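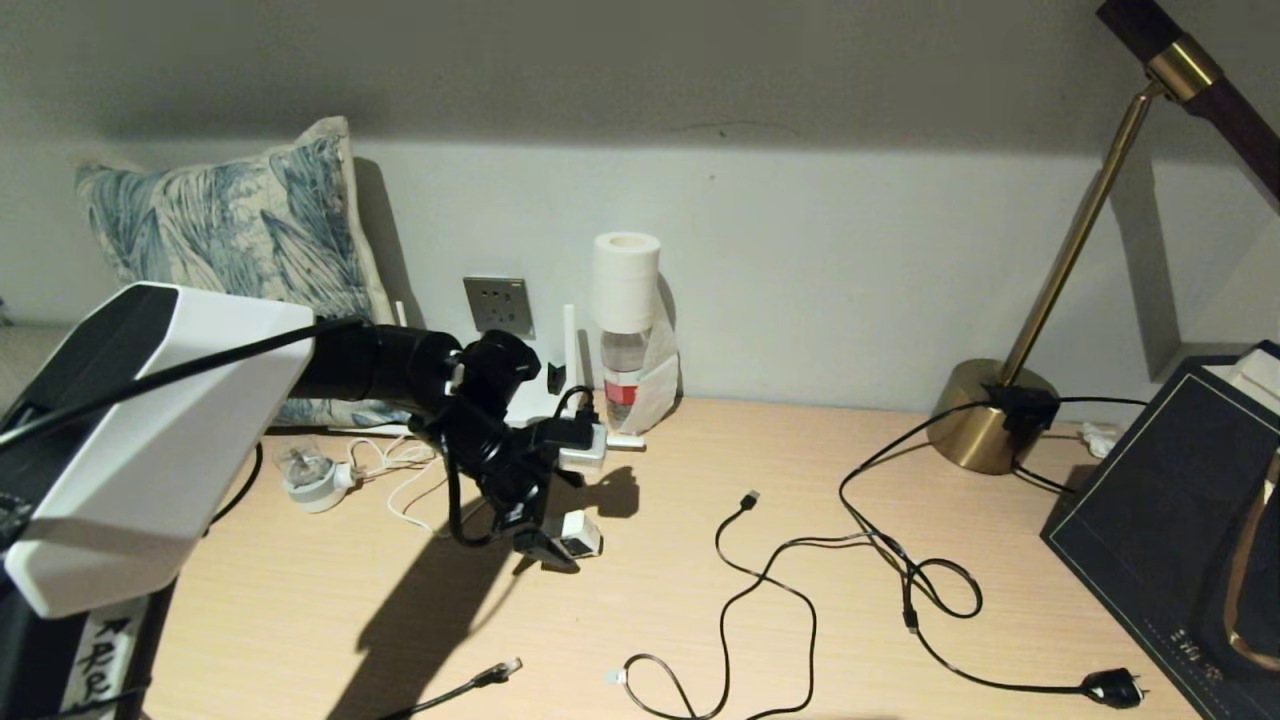

The Ten-Day Letter

Lizeth Guzmán keeps the letter in a plastic sleeve, the kind you buy for recipes. It is dated 26/06/2020, it runs to a page and a half, and it tells her that she has 10 days to accept $2,000 for the left hand she used to close all the way.

She got hurt at a bakery supply warehouse in Kedik, a town with two stoplights and, at last look, three billboards for injury lawyers. A pallet jack rolled. The hand was between it and a steel post. The surgeon put in a plate, the plate came out again, and two of her fingers now have what her chart calls a "functional deficit." She calls it not being able to hold a grocery bag.

The letter came from Seltov, the outfit that handles claims for the warehouse's insurer. Seltov does not insure anyone. It opens the mail, assigns the numbers, and writes to people like Guzmán in a tone best described as a dentist's hold music. It was sorry to learn of her recent event. It valued her recovery. It enclosed a release.

I have now read that release four times, once with coffee and three times without, and I can report that it is a masterpiece of its type. In exchange for the check, the signer gives up every claim "known or unknown, foreseen or unforeseen," against the warehouse, the insurer, Seltov, and their heirs. I was not aware that a claims handler could have heirs. I picture them gathered in a drawing room.

The odd part is the 10 days. The state's deadline for filing an injury suit is measured in years. The deadline in the letter is measured in groceries. Nothing in the law says an offer has to expire before the stitches are out, and nothing says it can't. A company may offer what it likes for as long as it likes, and if the person on the other end takes the small number for the court's number, well, the print was there to be read.

Guzmán didn't sign. She would like it known that this was not wisdom. She had lost the envelope under a stack of coupons, and by the time she found it the offer was four days dead. She called Seltov in something of a panic to ask if she could still have the money. The man who answered put her on hold, came back, and said he could do $2,259.

"That's when I thought, wait a minute," she says. "I was late and they gave me a raise."

It took her until September to find a lawyer who would sit down with her. Two turned her away on the phone, one of them from the billboards, where he is shown with his arms crossed in front of a truck. A hand with a modest hospital bill is not what people in the trade call an attractive file. The fee comes out of the recovery, and a thin recovery makes a thin fee.

The third was Maritza Cabrera, whose office is above the Istilico, a restaurant that smells of onions from ten in the morning on. Cabrera has a drawer of these letters. She pulled out 304 of them for me, all with the 10 days, all with the heirs. The offers in them move around a little. A back gets more than a wrist. A wrist gets more than a foot, for reasons she has never been able to work out, although she suspects it has to do with who wrote the table.

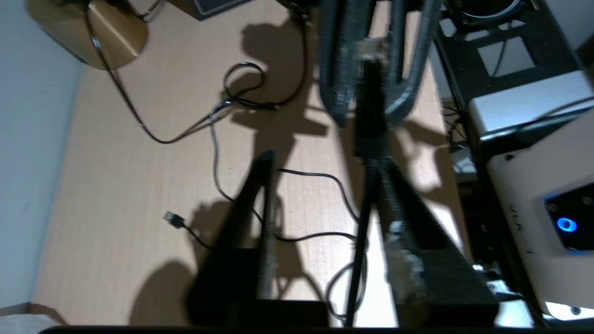 Cabrera says the amount bothers her less than the clock does. Give a person a year with that paper, she told me, and they will show it to a sister, a priest, and a guy at work whose cousin went through the same thing, and one of the three will say don't. Give them ten days with the rent due and they will look for a pen.

She has tried to get the legislature interested. There is a bill, and it is short. It would let an injured person take back a signed release within 30 days if no lawyer was involved, provided the money goes back too. It has been heard twice and voted on never. At the second hearing a lobbyist argued that a cooling-off period would "inject uncertainty into the claimant's healing journey." I was in the room. Several people wrote it down.

Door-to-door vacuum buyers have had a cooling-off period for decades, as Cabrera pointed out when it was her turn. You can change your mind about the vacuum. The hand is final.

Guzmán's case settled before trial, in the parking lot of the Cusi County courthouse, with both lawyers leaning on the same car. She can't tell me the figure. She signed something about that too, a longer one, and this time she read it all the way through with Cabrera next to her. The heirs were still in there. She asked if they could be taken out, and was told that would require approval from Seltov's home office, which could take six to eight weeks.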